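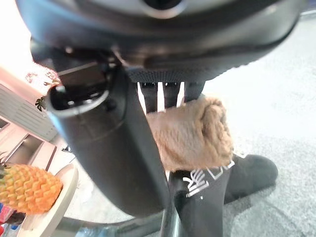 Soft goods and the missing half of the grip standard

Most written practice for robot grippers was drafted with rigid parts in mind. The part has a mass, a friction coefficient and a maximum permitted surface pressure. The integrator picks a grip force, multiplies by a safety factor and signs the sheet. For a machined bracket this works well. For a plush toy, a folded fleece or a bag of rice it produces a number that looks exact and means very little.

My position is that any site handling deformable objects should stop accepting a grip force as the acceptance criterion. It should require three other things in writing: a jaw gap at hold, a release check, and an inspection interval for the contact surface. Lulell adopted a version of this for its household handling cells in July, and I had a hand in the wording. I think the wording is still too weak in places, and I will say where.

Start with force. When a finger closes on fleece, the measured force climbs slowly over a long travel and then steeply over a short one. A controller told to stop at a set force will stop somewhere on the steep part. Small changes in how the item was folded move that point by several millimeters. The force reading is the same each time, yet one grip holds the item through its full thickness and the next has pinched a single layer. The log shows two identical grips. One of them will drop the item as soon as the arm accelerates.

Jaw gap separates the two cases. A single pinched layer gives a gap far smaller than the item's known compressed thickness. The encoder already measures this on nearly every electric gripper sold, and in most installations the value is thrown away. A rule that says "record the jaw gap at hold and compare it with a stated band for the item" costs one line of configuration and a few hours of trials to set the band.

Oğuzhan Baysal at Wakell objects that the band is hard to set for items that vary. He is right for mixed laundry. His own trial at Wakell used 264 picks of soft items, and 12 of them fell outside any band narrow enough to be useful although the hold was sound. I read that result differently. A false stop on a sound grip costs a retry. A missed pinch costs a drop, and in a home or a care setting the drop may land on a plate, a person or a heater. The standard should state which error it prefers, and at present it states no preference at all.

Release is the second gap. Rigid parts leave the finger when the finger opens. Fabric with a raised pile does not always do so, particularly where the pad has a pattern cut into it. The usual program opens the jaws, waits a fixed time and retracts. If a fiber has caught, the item travels with the arm, sometimes for a short distance and sometimes into the next cell. The Lulell text says that release "should be confirmed where practicable." I argued for "shall be confirmed before any lateral motion," and lost. A vertical lift of a few centimeters followed by a second look from the wrist camera is practicable on every cell I have seen. A clause with "where practicable" in it will be read as optional by anyone with a cycle time to meet.

The wrist camera brings its own duties. It is commonly treated as a tool for finding the item and then ignored until the next pick. From the wrist, however, the fingers themselves block a good part of the view, and the held item blocks more. Good practice is to record, for each gripper and finger combination, which region of the view is usable during a hold. Without that record a vision check can pass by looking at the back of a finger. Gerardo Dimaculangan found this at Stornon while auditing a cell which had reported no release faults over its first 1,000 cycles. The check region lay almost entirely behind the left finger. The software had been confirming, with high confidence, that a finger was present.

The third item is the contact surface. Pads wear and collect lint, and a textured pad full of lint behaves like a smooth one. Current guidance asks for inspection "at regular intervals." I would replace that with a count. At Macapagal, Arnel Marquez has his technicians brush the pads every 40 picks when fleece is running and log it against the pad's serial number. Other sites may find a different count suits their goods. My request is that the count be written down, along with the test that justified it, so that the next technician inherits a figure instead of a habit.

Two objections deserve an answer. The first is that rules of this kind belong in factories and are excessive for research setups and furnished test rooms. I hold the opposite. A factory cell has a fence and a fixed list of parts. A furnished room has crockery, loose objects and people walking through, and the list of things within reach of the arm changes daily. Informal practice is least adequate where the surroundings are least controlled.

The second objection comes from Alfredo Samonte, who points out that learned controllers do not expose a grip force or a gap target, so a clause about either is hard to apply. The clause applies to the measured gap, which the hardware reports regardless of what chose the motion. An external monitor can read it and stop the arm. If a supplier's controller cannot accept a stop from an external monitor, that is a finding in its own right and should be listed as one in the acceptance report.

There is a further point about records on which I have less settled views. Jaw gap, camera region and pad count are useful only if they sit in one file that travels with the gripper. In practice they end up in three places under three owners. Arnout Van Hecke has proposed a single sheet per end effector, revised whenever a finger or pad is changed. I support it, with the reservation that the sheet needs a named holder at each site. The draft leaves that field blank, and I would like it filled before the next revision is circulated for comment.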